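Sweaters, coats and the May swap

Spring cleaning has got hold of me again, and this year I'm starting with the winter clothes (I always leave them until it's far too warm, then stuff them in a bag and regret it in the fall!). I went through mine last weekend with the radio on and found things I'd forgotten I owned. The Kolcombe clothing swap is back in May, so anything I haven't worn in two winters is going there. Last year 213 of you came, and I still wear the gray cardigan I took home.

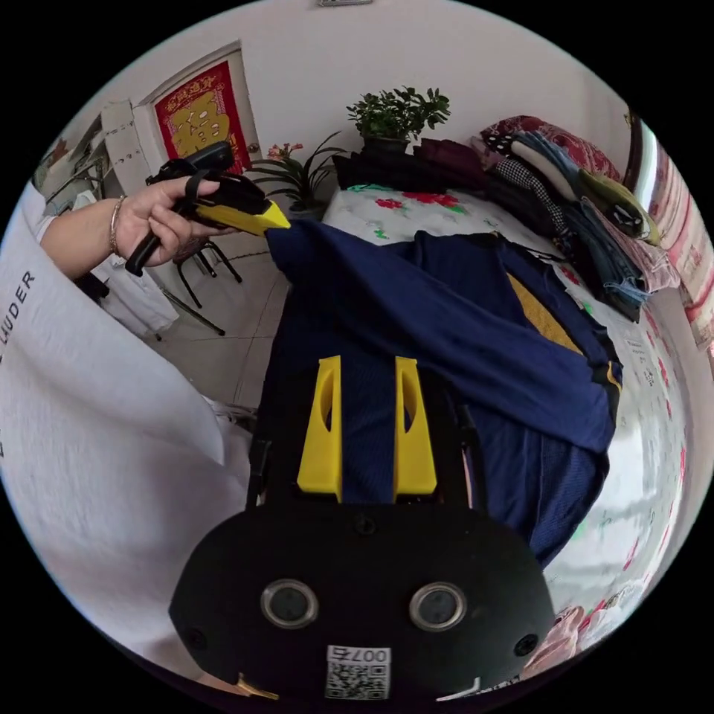 Navy blue, on the bed

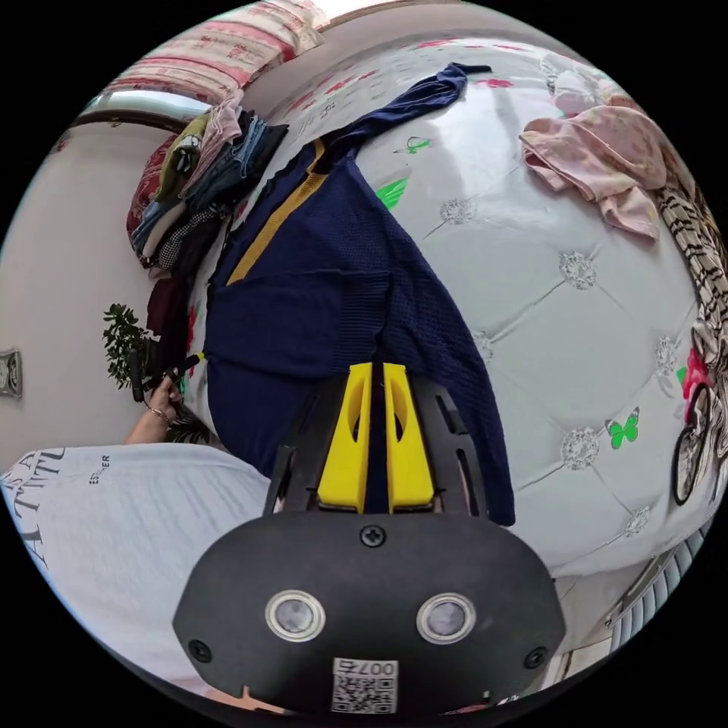

Do I need to wash things before I bring them?
Please do, and let them dry all the way through before you fold them. Coats can just be aired and brushed.

Drop-off is at the Sanesstead library, side door, and the limit is five bags each. I'd go early, the parking is awful. Hangers are welcome too, we ran out by lunch last time.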